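Yuzuki Chiba walked out of the Brusen reunion taping?

Started by couchcritic_7, April 16, 2022

Bukix is saying Yuzuki left the reunion before the second half was filmed, after Senad Atanasov brought up the unpaid rent.

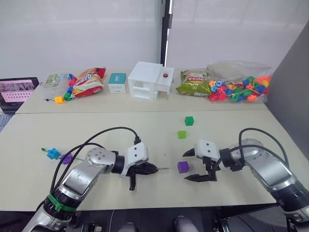
They say she was in a car within minutes and the host finished the segment with an empty chair. No comment from her or the network yet.

mel_in_ohio
Good for her. Senad has been on about that rent since November. It was $2833 and she said on the show she paid it.

Gramen
She said she paid half. Go back to episode 7. Mateja asks her straight out and she changes the subject.

mel_in_ohio
She says "I took care of it." I don't hear half in there.

tvdinners100
Bukix also said Fatos Radulović was quitting, and he was back filming the next week. I'd wait for a second source.

couchcritic_7
Fair, but they had the Coutinho breakup right before anyone else did.

Gramen
They had the breakup right and the reason wrong. Živko Hoxha posted the texts himself and there was no cheating in them.

porchlight
Is the reunion still 2 parts? If she left halfway, I don't see what they fill part two with.

tvdinners100
Clips, probably. And Fatos talking about his restaurant.

mel_in_ohio
Still think Senad should be the one answering questions. He moved his brother in without telling anybody — that's on camera.

Gramen
Both can be true. She owes him money and he's a bad roommate.

couchcritic_7
Mateja just put up a story that says "wow ok" and nothing else. I'll update the first post if Yuzuki says anything.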